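Dec 31, 2019

Jobs, buses and the Roletby council race

So I went to the candidates' night at Matheson Hall, mostly to hear Mehrangiz Zamani talk about jobs, and I came home with a full notebook and a cold cup of tea I'd forgotten to drink.

Quick background if you don't live in Roletby. The Fluler plant cut 87 jobs this fall, and the city's answer so far has been a tax break for the new warehouse out at Zonham, which is supposed to hire 300 people. Great! Except the last bus out there leaves at 6 p.m. and the night shift starts at ten. Plenty of the folks who got laid off share one car between two or three adults, so I'd love to know how they're meant to get to work.

Zamani was the only one who brought it up. She wants 2 late buses, paid for out of the same pot as the tax break, and she wants the hiring numbers published every year so we can all see whether the company kept its side of the deal. The other guy talked a lot about "momentum." I wrote the word down and then couldn't think of anything to put next to it.

I don't agree with her on everything (her parking plan downtown is a mess, and I told her so in the lobby, and she was pretty nice about it). But she answered every question she got, even the grumpy one about sales tax, and she had the budget pages with her.

My sister thinks I'm getting too worked up over a city council seat. Maybe! But this is the stuff that decides whether my neighbors can pay rent.

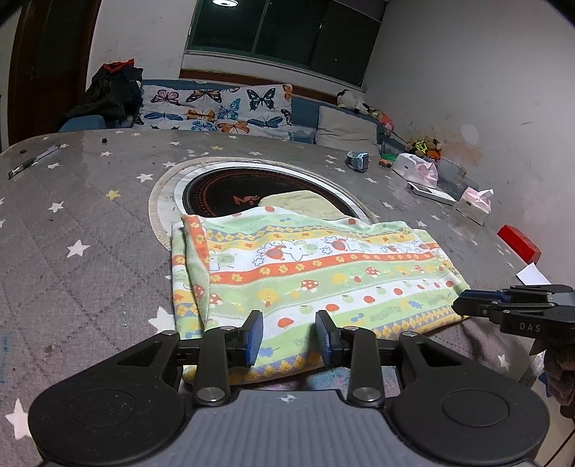 Anyway, the vote is in January and you can still register at the library until the week before. If you're on the fence, go read the warehouse agreement first. It's on the city website under "Notices," and the part about hiring is on page 2.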